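Moving to Kelville: Frequently Asked Questions

Where is Kelville?
In the river valley below the Sallska hills, on Route 214. The nearest city with a commercial airport is Drurolgate, 2 hours away by car.

Is there public transportation?
Yes, but it is limited. Buses to Drurolgate leave from the depot at 7 a.m. and 3 p.m. Most residents keep a car, and you will need one if you plan to live up in the hills.

What kinds of rentals are available?
Mostly small houses and apartments over the shops downtown. Furnished places go quickly before the school year starts, so begin looking in June. Bedding and towels are not normally included – ask before you sign.
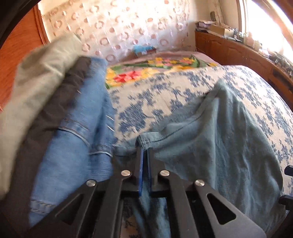

Landlords usually want 2 months' rent up front. A cleaning deposit of $500 is common on furnished units and is returned after the final walk-through.

Where do people shop?
The El Ouafi market on Main Street carries groceries and basic household goods. For furniture or appliances, most people drive to Drurolgate.

Is there a hospital?
No. Kelville has a walk-in clinic and a pharmacy. The nearest emergency room is in Drurolgate.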